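About Prasertsri

Prasertsri makes and finishes silicone cases for mobile phones. The company molds, trims, lines and inspects cases for its own label, Veva, and for resellers who order under their own names. All work on a case, from raw compound to sealed sleeve, takes place in one building.

Background

The business was started by Fongchan Saengthong as a molding shop for kitchen gaskets and bottle seals. Phone cases were added when a gasket customer asked for a small run in the same compound. Within two years cases had overtaken seals, and the seal line was sold. The shop kept its compression presses, which are still in use, and added a second trimming room and a color lab. Decha Pongsiri joined to run tooling and is now responsible for production as a whole.

What we make

The Veva range is built on one construction. An outer shell of molded silicone forms the back, the sidewalls and the raised rim. A soft lining is bonded to the inside of the back panel. The lining keeps grit from being pressed between the case and the phone, and makes the case easier to slide on and off. Rim height, wall thickness and corner radius are set separately for each phone model.

Openings are handled in two ways. The camera opening is molded in, and its edge is checked against a gauge. The port opening in the bottom rim is also molded in, and the thin film left by the press is removed by hand. We do not punch openings after molding. A punched edge in soft silicone tends to tear at the first nick, and the tear runs toward the corner.

Resellers may choose a stock shell with their own color, or a new shell. A new shell requires a new tool. The tooling charge is quoted before any work is done and is not refundable once steel has been cut.

Color

Pigment is milled into the compound before pressing, so the color goes through the full thickness of the wall. Small scratches do not expose a different shade. The lining is a separate material and takes dye differently from silicone. For that reason the lining is specified as its own color and is allowed to be lighter or darker than the shell. Pale shades are the most demanding. Lilac, cream and light gray show dust, press marks and glue haze that would pass unnoticed on black. These shades are run first after a full press cleaning, and the operators change gloves at every tray.

The color lab keeps a physical master for each approved shade. Masters are stored in the dark and replaced every December. Current production covers over 1141 combinations of shell, shade and phone model. Not all of them are held in stock.
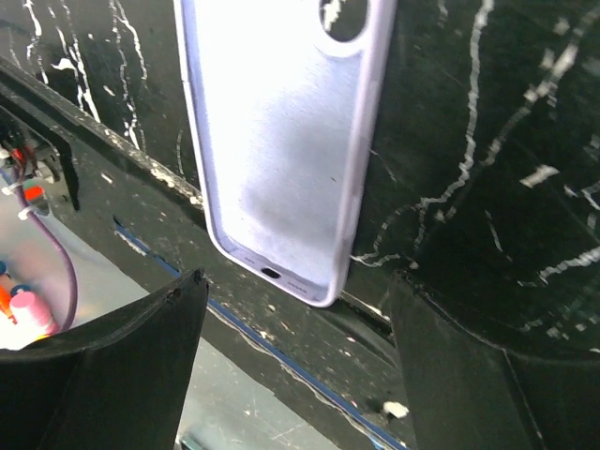
Lavender case, inner side. The camera cutout is near one upper corner and the port cutout is centered in the bottom rim.

Inspection

Each case is checked by hand at 4 points:

Rim. The raised edge must be continuous, with no flash and no thin spots.
Lining. The lining must lie flat to the corners without bubbles or lifted edges.
Openings. Camera and port openings must be clean and in position.
Surface. The outer face must be free of pits, fibers and color streaks.

A case that fails on the rim or the openings is scrapped. A case that fails on the lining may be relined once. Relined cases go through the full check again and are packed with the rest if they pass. Cases with surface faults only are sold in the factory shop as seconds, with the fault marked on the sleeve.

Fit is tested by sample. Five cases are drawn from each batch and fitted to a dummy body of the correct phone model. The inspector checks that the buttons press, that a charging plug seats fully, and that the rim stands above the glass on all sides. If one of the five fails, the batch is held and the tool is measured.

Care

Silicone cases can be washed in warm water with a little dish soap. The lining should be wiped with a damp cloth and left to dry before the phone is put back. Solvents, bleach and furniture polish should be kept away from both materials.

Related lines

Falberg is our line of plain sleeves for tablets and readers. It uses the same lining as Veva with a thicker shell. Drivard covers molded cable ties and desk clips, made largely from trimmed material of the correct grade.

Ordering and contact

Resellers should send the phone model, quantity, shell shade and lining shade with their first message. Shade samples can be mailed on request. Please quote catalog 3008 when ordering from the current list. Questions about tooling go to Decha Pongsiri, and questions about accounts go to the main office.

Page last revised Mar 11, 2019.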